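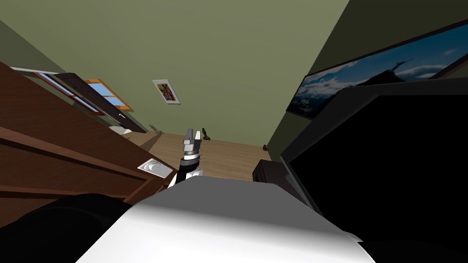

How does a video game get into all those languages?
October
By Kristine Belmonte

Have you ever opened the settings in a game and found a long list of languages, some of them in alphabets you can't read? Perhaps you switched to one for fun and then had a terrible time finding your way back to English (I have done this more than once, and I'm a grown-up). Every one of those languages had to be put there by people, and the job they do is called localisation.

It's a long word, so let's take it slowly. To translate something is to say it again in another language. To localise a game is to translate it and then look after everything else as well, so that a player in Thailand or Korea or Wales can enjoy it as much as the people who made it.

Let's use a game called Skirnholm, where you run a little post office on a snowy island. It was written in English first. All the words in it - every button, every letter, every grumpy thing the ferryman mutters - were copied into an enormous table. Each line of that table is called a string. The ferryman alone has 332 strings, and he is supposed to be the quiet one!

Next the table goes to the translators. Mayuree Kaewmanee worked on the Thai version, and her first headache was a joke. In English, the ferryman says he is "feeling a bit ferry today", which sounds like "very". In Thai those two words don't sound alike at all, so the joke simply vanishes. Mayuree had to think up a new one about boats that was just as silly. She says it took her a whole afternoon and a large bowl of noodles.

Then there is the problem of space. Words come in different sizes, and a short English word like "Save" may turn into something much longer in German. If the button is small, the letters spill out over the side like too many socks in a drawer. Sometimes the translator finds a shorter word, and sometimes the artist has to draw a bigger button.

Names need care too. Should an island called Skirnholm keep its name everywhere? Ro-un Won, who wrote the Korean version, kept the sound of it and spelled it out in Korean letters, so that players could say it aloud.

When all the words are back in the game, the testers play it from start to finish, once for each language. You might think that sounds like the best job in the world, and parts of it are, but Obed Essien had to post the same parcel 51 times to check that the message came up properly. On one of those goes the ferryman thanked him for a "parsnip". Obed wrote it down, the string was mended, and he started again.

If you'd like to try localising for yourself, pick a joke you love and explain it to someone who speaks another language, or even to someone much older than you. See which bits you have to change before they laugh.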